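Lokdale Home Repair list
Subject: Re: Re: Mestex treatment for tile, worth it?

> Hi all, we finally had the man from Kadrić out to look at our
> kitchen and hall bath. He was very polite and spent a long time
> on it. He says the grout in both rooms is "open" and that we
> should have the full Mestex treatment done now, before the
> humid months, and again every spring. The quote is $1399 for
> the two rooms. He put a drop of water on the grout line behind
> the sink and it soaked right in while we watched, so I know
> there is something to it. A neighbor in Vevska had hers done
> last year and she says it has never looked better. He also says
> that unsealed grout is how mold gets into the wall, and with
> the kids here I don't want to mess around with that. Has
> anybody on the list had it done? If we sign by the end of May
> they take something off the price. I am leaning toward yes but
> I thought I'd ask first.

I'd hold off. You asked if anybody had it done, and I have, at the old house, with a different company and a different name on the jug. So take this for what it is, one person who paid and came away doubtful.

Start with the water drop. Grout made from cement drinks water. New grout does it, old grout does it, and grout that will outlive both of us does it. You could do the drop test in any house on your street where the tile hasn't been sealed lately and get the same result. It tells you the grout has no sealer on it. It doesn't tell you anything is wrong, and it sure doesn't tell you that you have $1399 worth of wrong. I've had the same trick done to me with concrete in the driveway and with a cedar deck, and each time the fellow had the contract in the truck.

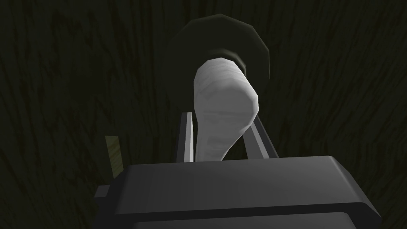 The mold part bothers me more. Sealer is not what keeps water out of the wall. In a shower that job belongs to whatever is behind the tile, the membrane or the backer board with its seams done right, and if that was done badly then you can seal the grout every morning before breakfast and the water will still find the studs. If it was done well, some damp in the grout dries out again and that's the end of it. On a kitchen wall there is barely a question to ask. How much water really hits it? You boil pasta, you splash a little at the sink, it dries. I would want somebody to show me the mold before I paid to prevent it. Did he pull the trim plate at the shower handle and look in there with a flashlight? Did he press on the wall near the tub? Did he put a meter on anything? You say he spent a long time, but the only thing you mention him doing is the drop.

Then the neighbor. I'm sure it looks great. Before they put any sealer down they clean the grout, and they clean it hard, with a machine and a strong alkaline cleaner. Grout that has had years of dish soap and cooking grease scrubbed out of it looks terrific. I'd bet a good part of what she's admiring is the cleaning. You can rent or borrow the brush, or do it on your knees with a stiff nylon one the way I do, and get most of the same result for the price of a bottle of cleaner and a sore shoulder.

What tile is it, by the way? You didn't say, and it matters a lot. Glazed ceramic and glass don't take sealer at all. It just sits on the face and dries to a haze if it isn't wiped off. Marble and travertine are another story and there I'd say sealing makes sense, kitchen or bath. With small mosaic you have far more grout for the same stretch of wall, so the labor goes up, and I suspect that is where a good bit of your quote comes from.

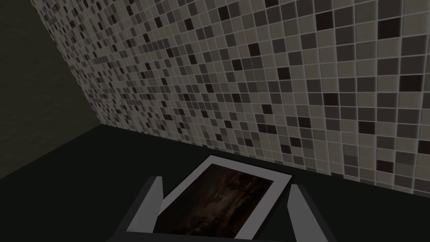

Small square mosaic in mixed beiges, grays and near-blacks, with pale gray grout.

With a random mix like that I'd worry even less about stains, because the eye has so much to look at already. All-white tile with white grout is where people go crazy over every coffee splash.

I did go and read the Mestex sheet, the one Kadrić has at the counter. It is a water-based penetrating sealer. Fine. They all are now. It says it gives "up to" so many years of protection on interior walls. I'll leave the number out because "up to" makes it useless either way. But it is years, plural. So why is he telling you every spring? Either the sheet is stretching it or he is, and I would ask him which, in writing. If the answer is that the yearly visit is an "inspection," ask what they inspect and what happens if it passes.

Now the money. When I had mine done, the first visit was $600, which I thought was steep but not insane. Then came the second visit, the "booster coat" and a charge for moving the stove. By the time I quit I had put $2383 into a bathroom and one kitchen wall. The old owner had never sealed either one, as far as I could tell, and they had been fine. After I quit I did nothing for a long while. I kept waiting for the grout to fall apart so I could feel foolish. It got a bit darker behind the burners. I scrubbed it and it got lighter.

Was it doing anything all that time? I can't prove it wasn't. That's the trouble with this kind of product. If nothing goes wrong they tell you it's working, and if something goes wrong they tell you that you waited too long between coats. I don't know how a homeowner is supposed to catch them out.

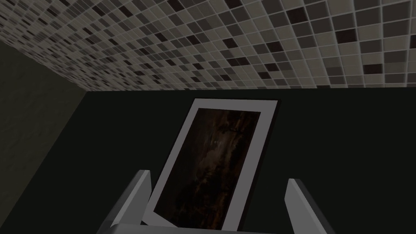

One thing I'd check long before sealer is the corners, meaning the seam where two walls meet and the seam where the tile comes down to the counter or the tub. Those should be caulk. Lots of houses here have plain grout in them, and it cracks, because the two sides move a little with the seasons. That crack lets in more water than all your open grout lines put together. Dig it out with a utility knife or one of those hooked tools, vacuum the dust, let it dry overnight and run a bead of silicone that matches. Kadrić does carry colored caulk, to be fair to them, and it's a decent match if you bring a chip of your grout along. It's an evening's work. Fill the tub with water before you caulk around it, so it's sitting as low as it will ever sit, and leave it full until the caulk has set up.

Did he mention the corners? If he looked at two rooms and never said a word about caulk, I'd take that as a bad sign. If he did, then I take back some of the above and he may know his trade.

And please don't let the May discount push you. I have been on this list long enough to see that discount come around in the fall too, with the leaves on the flyer in place of the tulips. I'd be surprised if they turned down your money in June at the same price.

If after all this you still want it sealed, then buy a small bottle and do it yourself. Test it first on a spot inside a closet or behind the toilet, and let it sit a day, as some of them darken light grout for good. Put it on with a foam brush, wait the few minutes it says, wipe the tile faces before it dries. Open a window. It is dull work but there is no skill in it that I could ever see, and I watched the crew do mine.
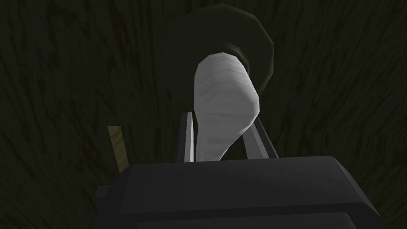 Dark gray housing with the two fingers above it.

I would like to hear from people who disagree, provided they've lived with it for a while and have something left unsealed to compare it to. What I'd love is for one person to have half a wall done and leave the other half alone, same tile, same grout, same cook, and report back after a couple of winters. Every time this comes up we get a dozen messages saying "ours looks wonderful" the week after the crew leaves, and then silence. I asked for follow-ups the last time and got two, one of which was about a leaky dishwasher.

For the original poster: could you post the quote with the lines broken out? I want to see how much is cleaning, how much is product and how much is "preparation," which on mine meant taping a sheet of plastic over the counter. Also whether the yearly visits are in the contract you'd be signing or only something he talked about. Read the back page. On mine the renewal was automatic unless I wrote to them, and their office took the first letter as not having arrived.

The borrowed grout brush with the long handle is still at my place if anybody needs it. The bristles are getting tired on one side but it works if you flip it.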